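Ficha de equipamiento: entorno simulado Clidby con brazo y pinza de dos dedos

Categoría: software de prácticas
Uso: asignatura optativa de manipulación y liguilla interna
Licencias disponibles: 11
Estado: operativo, con reservas (ver más abajo)
Última revisión de la ficha: 24 de febrero de 2020

Clidby es el simulador con el que trabajamos este curso mientras no haya brazo físico en el taller. El folleto del distribuidor promete «transferencia inmediata al robot real». Conviene leer esa frase con calma antes de reservar una licencia. Lo que el programa ofrece es un brazo blanco de sobremesa, una pinza negra o gris oscura según el modelo que se cargue, una cámara colocable y un catálogo de habitaciones con objetos domésticos. Para aprender a planificar un agarre, basta. Para saber si ese agarre aguantaría en una mesa de verdad, no lo tenemos nada claro.
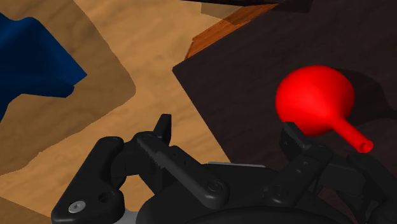 Club de Robótica Tallora · Sección de Simulación

La vista desde la pinza es la que más usan los equipos y también la que más discusiones provoca. Los dedos tapan buena parte de la zona baja, de modo que quien entrena su detector solo con esta cámara suele llegar a la liguilla con sorpresas. En el ejercicio del dormitorio, la pieza roja asoma junto a la punta del dedo derecho, sobre la madera oscura, y desde ahí se distingue mal qué forma tiene: muchos la etiquetan como embudo o como pera de goma. Aceptamos cualquiera de las dos etiquetas en la memoria, siempre que se explique con qué vistas se ha trabajado.

El modelo de la pinza está bien resuelto a la vista. Tiene la banda dentada por la cara interior, los eslabones biselados, hasta la cabeza del tornillo. Ese detalle no dice nada sobre el contacto. El motor de física trata el rozamiento con un único coeficiente por objeto y, con los valores de fábrica, los agarres salen mejor de lo que uno esperaría. En enero repetimos el mismo agarre 200 veces sin cambiar nada y se dieron por buenos 163. Luego bajamos el rozamiento a un valor que nos parecía razonable y la cifra se quedó en la mitad, aproximadamente. ¿Cuál de los dos resultados se acerca más a la realidad? Sin pinza física con la que comparar, cualquier respuesta es una opinión, y así debe constar en los trabajos.

Vista general y cámara fija
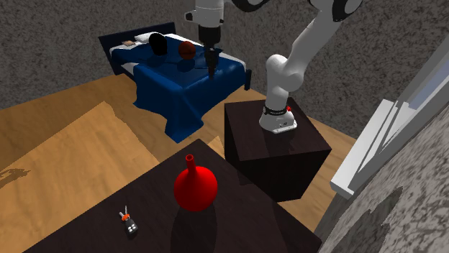

El brazo va montado sobre un pedestal oscuro entre la cama y la ventana, y con esa colocación la colcha azul le queda debajo de la pinza. El balón de baloncesto parece el objetivo fácil y casi todos los equipos empiezan por él. Recomendamos comprobar antes la apertura máxima de la pinza en la ficha del modelo. El objeto negro de al lado, con forma de casco, admite más estrategias. La mesa del primer plano, con el jarrón rojo y las llaves, se reserva para la segunda fase, y la mayoría de los grupos no llega a ella en un cuatrimestre.

Otra reserva: la tela. La colcha cae en pliegues muy vistosos, pero Clidby la calcula como cuerpo rígido. No se hunde bajo el peso de nada. Un algoritmo que dependa de apoyar un dedo en la cama funcionará aquí y probablemente en ningún otro sitio.

Lo que incluye la licencia
Editor de escenas y catálogo básico de objetos
Cámara de muñeca y cámara fija, configurables por separado
Exportación de trayectorias en formato de texto
Conector para el controlador Matubbar (solo lectura; la escritura se cobra aparte)

Lo que no incluye
Sensor de fuerza en los dedos
Objetos deformables
Ruido de cámara. Hay que añadirlo a mano; el guion está en la carpeta compartida y no es gran cosa

Requisitos
El programa arranca en los ordenadores del aula pequeña, despacio. Con las sombras activadas, 2 escenas abiertas a la vez bloquean el equipo. Desactívense las sombras para entrenar y vuélvanse a activar para las capturas de la memoria, indicándolo al pie.

Sobre la liguilla Flaltar
Las bases admiten resultados obtenidos solo en simulación. No compartimos del todo ese criterio, pero es el que hay. Pedimos a los equipos del club que entreguen, además de la puntuación, los parámetros de rozamiento utilizados y al menos una serie con intentos fallidos. Las entregas que solo traigan el vídeo bueno se devolverán.

Reservas
Por orden de petición, en la hoja del aula. Cada licencia se libera al cerrar el programa; si se queda abierto en segundo plano, el siguiente equipo no puede entrar. Las incidencias se anotan en la misma hoja, con la versión del simulador y el nombre de la escena cargada.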